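Pirihi Community Tearoom
Progress report to the Ramunia Fund
26 February 2020
Prepared by Seon-mi Na

Where things stand

The tearoom has been open to the public three afternoons a week through the winter. Most of the fit-out is finished. The sink was moved to the back wall, the shelves are up, and the health inspection was passed on the second visit. The first visit turned up a problem with the water heater, which the landlord has replaced at his own cost.

The grant covers equipment, tableware and the training course. Rent and staff pay come from the Prurnwood contract and are not part of this report.

Training course

We enrolled 11 trainees in the first group. All of them have completed the food handling section and are now on table service. Hsiu-ying Tseng teaches both parts. She has changed the order of the service lessons from what was in our application: setting and clearing come first, and taking orders comes last. Trainees were getting nervous about talking to customers before they knew where anything went on the table.

Table service is taught on a dressed table, with the same cloths and covers we plan to use for afternoon bookings. Trainees learn to set a plate down, cover it, and lift the cover away without dragging the cloth or knocking the plate. The cover needs more practice than we allowed for. The natural habit is to grab it by the side, and on a polished dome every fingerprint shows. Hsiu-ying has added a short polishing lesson at the end of each session.

Fruit is used for most of the practice plates. It costs less than cake, and it can be washed and eaten afterward.
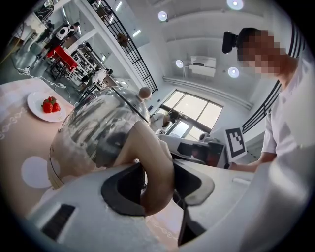

Tableware and linens

The pink tablecloths with the large white circles have been chosen for the afternoon tables. They were the second choice in our plan, but the plain ones we wanted were out of stock. The scroll border looks good along the table edge and customers have said nice things about it.

The silver domes with the small beige knobs have been approved for the afternoon service. They have a thin gold-colored rim and go well with the round white plates. They do need a shelf of their own, as they mark when stacked. We are asking to spend $350 from the unused signage line on a closed cabinet for them. A quote from Teltska is attached.

Delays

The printed menus are late. The printer sent a proof with the old opening hours and we sent it back. Until the corrected menus arrive we are using a chalkboard by the door.

The second oven has not been bought. The model in our application needs a heavier electrical line than the building has — we should have checked this sooner. We are looking at a smaller one and will send the details before placing an order.

Next steps

Finish table service with the current group. Install the cabinet, if the change is approved. Open bookings for afternoon parties once the menus are in.

The second group of trainees starts in May. We have room for another 11, and the sign-up sheet is already at the counter. Receipts for this period are in the attached folder, sorted by budget line.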